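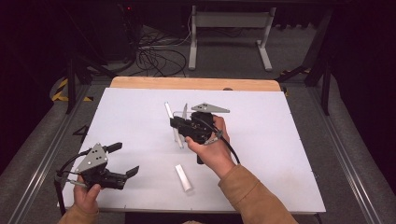 Teaching by hand, or just doing it yourself?

Search this site
Search

Last updated in October

I keep getting told that showing a robot a job is as easy as doing the job. You pick up a pair of grippers, one per hand, you do the thing, and the machine learns it. Lacey Marsden put it almost exactly that way when she talked me into spending an afternoon with the Kosiseck setup.

So I watched, and then I tried. The grippers are boxy black things with cables coming out the side, and you do everything through two fingers that feel nothing. A white rod and a short white cylinder on a board don't sound like much of a challenge. With my own hands I wouldn't have thought about it. With these I was thinking about my wrists the whole time.

The target is 1000 demonstrations. Fadi Qaisi had 193 when I stopped by, and he threw out a few of mine without a word, which I can't really argue with – I'd dropped the rod twice.

What bugs me is the word "natural." Fadi is good at this after weeks of it, and he moves like a man who is good at grippers. Is the robot learning the task, or is it learning Fadi? Nour Aoun says the variety evens out once more people have a turn. Maybe. I asked how many people so far and got a shrug.

I'll go back when they have a robot running on the full set. Move the rod over a hand's width – then let me see it.

3 comments | 85 shares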